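About Storidetti

Storidetti is a home textile care and wardrobe service based in Catiddale. We wash, dry, press, fold and store household linen and everyday clothing for private households, guest houses and small letting agents. The business was set up by Sibusiso Buthelezi, who had previously managed the linen room of a residential college and wanted to apply the same methods to ordinary homes.

We currently hold 752 active household records. Each record lists the fabrics in the home, the washing limits for each, the preferred fold and the place where the item is kept. The record belongs to the customer and can be requested in printed form at any time.

What we do

Our work is divided into 2 services.

Longo is the collection service. Items are collected in a lidded crate, sorted at the Catiddale workroom, cleaned, folded and returned. The standard return time is two working days. Bedspreads, quilts and anything with a lining are quoted separately, as drying times vary with the filling.

Roro is the home visit service. One of our staff works in the customer's own bedroom or dressing area, folds and puts away the clean washing, and reviews how the drawers and shelves are being used. A Roro visit lasts half a day. The customer does not have to be at home, although we ask that someone is present for the first hour of the first visit so that the storage plan can be agreed.

We do not carry out alterations, dyeing or leather cleaning.

How we fold

Most complaints about folded clothing come down to inconsistent width. A stack of trousers folded to different widths leans, and a leaning stack is pulled apart within days. We therefore fold to the width of the shelf or drawer and not to the size of the garment. The internal width is measured once, divided by the number of stacks required, and written on the record. Every later fold is checked against that figure.

For flat-front trousers, the legs are laid one on the other, the seat point is turned in to give a straight edge, and the garment is folded in half and then in half again. Trousers with an elastic waist need a small change. The gathered band is thicker than the rest of the garment and will not lie flat, so it is left at one end of the fold. If it is turned into the middle it forms a ridge, and the next item slides off it. Waistbands in a stack are alternated left and right to keep the height even.

Knitwear is folded, never hung. T-shirts are folded to the same width as trousers where the two share a shelf.

Dark fabrics are checked for lint before they are put away. Black cotton and black knits show every fibre picked up from towels and blankets, and for this reason we wash them in a separate load and brush them along the grain. Adhesive rollers are used only on smooth weaves. On soft knits they lift the surface and make later pilling worse.

Working on the bed

In most homes the bed is the largest clear surface available, and Roro visits are planned around it. The bed is made first. Folding on loose bedding is slow, and small items are lost in it.

The type of bedspread affects the work. A plain cotton cover grips the garment and allows a firm crease. 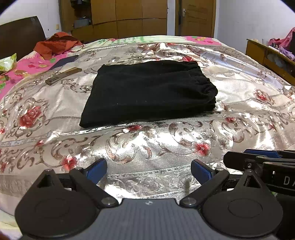 Satin has very little friction, and a folded item placed on it will move if the cover is pulled or if someone sits down. On satin we fold from the centre of the bed outwards, keep finished stacks low and transfer them to the drawer in small batches. Hard-edged tools are set down flat and never dragged, as a raised thread on a satin weave cannot be put back. Patterned satin is also harder on the eyes over a long session, and small dark items such as socks are paired on a plain towel laid over the cover.

Quilts not in use are folded in thirds lengthwise and stored on the highest shelf with nothing on top. Satin bedspreads are rolled around a cotton sheet. Sharp folds left in satin for a season are difficult to remove, even with steam.

Staff and training

All staff complete 25 hours of supervised folding and fabric identification before their first visit alone. The training covers fibre content, care labels, pressing temperatures, stain reporting and the use of the household record. Staff are reassessed each July. Sibusiso Buthelezi continues to carry out the final assessment in person, and almost 6 hours are set aside for it.

Damage is reported to the customer on the same day, in writing, whether or not we believe we caused it.

Visiting and contact

The workroom is open to customers for drop-off and collection. Fabric advice is available without charge at the front counter on Tuesday between 9.30 am and noon. Please bring the item itself if possible; care labels alone are often faded or missing. Bulky items should be brought to the side entrance, where there is a flat table for inspection.

New household records are opened in order of request. Existing customers who have moved home should ask for a fresh set of shelf measurements before booking their next Roro visit.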